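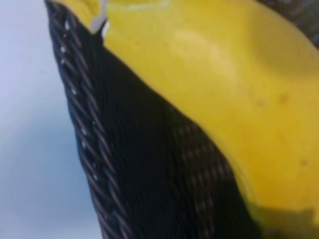

The Small Costs Are Not So Small: Planning the First Robot Cell

When a small company decides to buy its first robot arm, the conversation begins almost always with the price of the arm. I understand this very well, as I did the same. I work in planning at Drorkorska, a packing business which prepares gift baskets for shops and hotels. Two years ago I was asked to make a budget for one cell with two arms. I wrote a page with one big number on it and felt quite satisfied.

The page did not survive the first meeting. The supplier, Istura, sent back a list with 80 lines. The arms were two of these lines. The others were fingers, cables, mounts, wrist cameras, lamps, a table top, spare parts, training days, and many things for which I had no word in any language.

Begin with the objects

My advice is to put the catalog away and write down what the robot must touch. A wicker basket is a difficult neighbor for a gripper. The rim is thick and twisted, the wall has small openings, and a finger that comes too close can catch in the weave. A smooth yellow thing lying against dark wicker is a different problem again, for it shines broadly under the lamp and the basket gives only small glints.

Each of these facts has a price. We asked for quotes on three kinds of fingertips, and the cheapest set was not suitable for curved surfaces. The better set with its adapters came to 2,428 dollars. I had planned nothing for fingertips. In my first budget they were simply part of "robot".

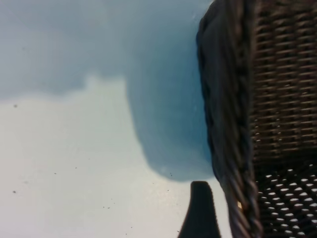 Distance is the other thing I would put in the plan early. The space between the fingers and the rim decides how slowly the arm must approach, and the slow approach decides how many baskets you can promise per hour. If your sales department has already promised a number, it is better to know this before the order is signed. We learned it in February, after the order.

Light deserves its own line also. A wrist camera works very close to the object, and the basket throws a shadow on the table. Istura recommended a pale table top and soft lamps from two sides. I tried to save on the second lamp and had to buy it later, with a second visit from the electrician.

Rent, buy, or wait

We compared our offer with one from Tusance, who rent complete cells by the month. For a company with a short season, I believe renting is the more careful choice. We pack all year, so we bought. For the software we took a yearly license from Hsiao, and here I made a mistake: I counted it once and not for the five years we expect to use the cell.

Please ask every supplier which costs come back each year. Ask them to write it on one sheet, with the month of payment. Keep also some money free for changes in your own products. Our customers like a new basket every season, and a new basket can mean new fingers.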